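TEX 182 Fabric Structures
Lecture 6: Rib fabrics

Reading before Wednesday: course reader, section on weft knitting. Bring a pick glass.

1. Terms

A wale is a vertical column of loops. A course is a horizontal row. In plain single jersey all loops are drawn to the same side, so the two faces differ and the cut edges curl. In a rib, face wales and back wales alternate, and the fabric needs two sets of needles. A 1x1 rib has one face wale followed by one back wale. A 2x2 rib has two of each.

Woven cloth can also show ridges. In a warp-faced or weft-faced rib these come from grouped or thicker yarns, and the cloth has little stretch across them. Check for loops under the glass before calling a sample a knit.
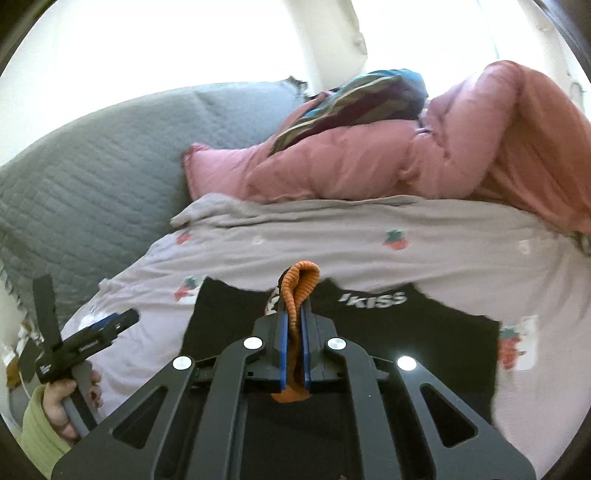
Photo: Zyanya Pacheco. Orange ribbed fabric, folded.

2. Width and recovery

When a knitted rib relaxes, the back wales move behind the face wales. The fabric narrows and becomes thicker. Widthwise extension first opens this fold and only then deforms the loops, hence the use of rib at cuffs, collars and waistbands. Lengthwise extension is close to that of single jersey.

Recovery depends on yarn, stitch length and finishing. A slack rib in cotton loses its shape with wear; a small amount of elastane plated with the ground yarn corrects most of this.

3. Measuring

Condition samples flat. Mark a gauge length across the wales, apply the load, read the extended width, remove the load and read again after 2 minutes. Do not measure within a hand's width of a cut edge. Samples must be relaxed before any wale count; a stretched rib gives a low figure.

Extension % = (extended width - original width) / original width x 100

4. Lab sheet

Samples 1 to 48 are in the Kohlhase cabinet. Sign them out with Sharada Shenoy. Sheets are due in June, in the tray outside the knitting lab.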